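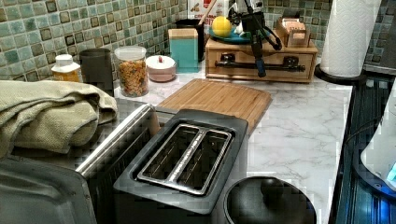
Testing whether an arm can do a kitchen chore is mostly prep, so do the prep first. Pick one chore. Ours was the bread box, open and close. Leave the normal clutter out. A toaster sitting in front of a flat cutting board is fine, so is a row of jars along the tile, the arm has to reach past stuff like that in any real kitchen.

Steps, quick version:

1. Write down what counts as done. Box open, box shut, nothing knocked over.
2. Run slow. 10 tries, same start pose.
3. Move one item, run 10 more. Dont move two.
4. Log every stop, even the dumb ones. Jirayu Bunnag keeps ours in a plain spreadsheet. 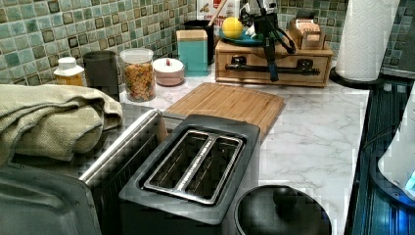

Wooden box with the long black handle, arm in front of it.

Long handles are easier than knobs. Start there. Glossy stuff is harder, chrome trim and black stovetops throw reflections, so check your depth readings before blaming teh grip.

Can it do chores yet? One chore, one counter, someone standing by: sort of. Our Flistham runs needed a hand 3 times in 10. Whole kitchen, no. Lids and towels next, notes go up in November.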